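Filed under: Transit & Streets | Press Releases

Avel Riders' Alliance Welcomes Third Delay to Durnuro Street Bus Lane, Having Had Practice

47 shares | 6 comments

AVEL — The Avel Riders' Alliance today congratulated the city on its decision to postpone the Durnuro Street bus lane for a third time, and asked whether anyone at the Department of Streets would care to set a fourth date now and save everyone the postage.

The lane was approved by the city council with a budget, a map and a ribbon. It would run 19 blocks from the Michailidis Bridge to the Edik Avenue transfer station and carry the Route 92 bus past the traffic it currently sits in. Painting was supposed to begin in August. The department now says it needs to finish a curb study, which will look at the same curbs as the last one.

"We have great respect for curbs," said Mechthild Plattner, president of the alliance. "We have stood on them for years, waiting for the 92. If the city would like to know what they are like, we can tell it for free."

The alliance delivered a petition with 2954 signatures to City Hall last month. The mayor's office replied with a letter thanking riders for their interest in bicycle parking. A second letter, sent after a phone call, thanked them for their patience. 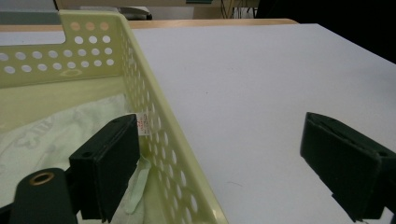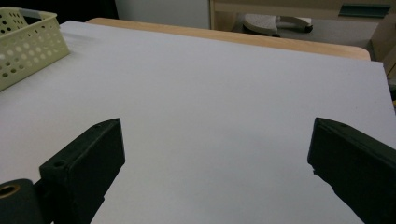
The plastic basket, seen in both photos. Riders' Alliance

Under the approved plan, the lane would be reserved for buses during the morning and evening rush and open to parking the rest of the day. Merchants near the bridge asked for that arrangement and got it. They have since asked for longer loading hours and got those too. The alliance supported both changes and would now like to support some paint.

The department has put up signs along the route reading "Bus Lane Coming Soon." The signs went up before the first delay. One of them, outside the Edik Avenue station, has since been moved to make room for a sign about the curb study.

"I teach a first period class, and I used to tell my students the bus was late," said Rosalie Tanner, who rides from the bridge end of the line. "Now I leave an hour early and tell them nothing. They're teenagers, so they hadn't asked."

The alliance is calling on the council to take three steps before its summer recess: release the first curb study, set a start date for painting, and put the lane's unspent money in an account that can't be used for more signs.

Riders are invited to speak at the next council meeting, which begins at 6:30 p.m. in the main chamber. The alliance has printed 1000 flyers with directions. Those coming on the 92 should plan to leave by 5.

The Avel Riders' Alliance is a membership group for people who use the city's buses. Press questions may be sent to Mechthild Plattner at the alliance office, where she can be reached most afternoons, traffic permitting.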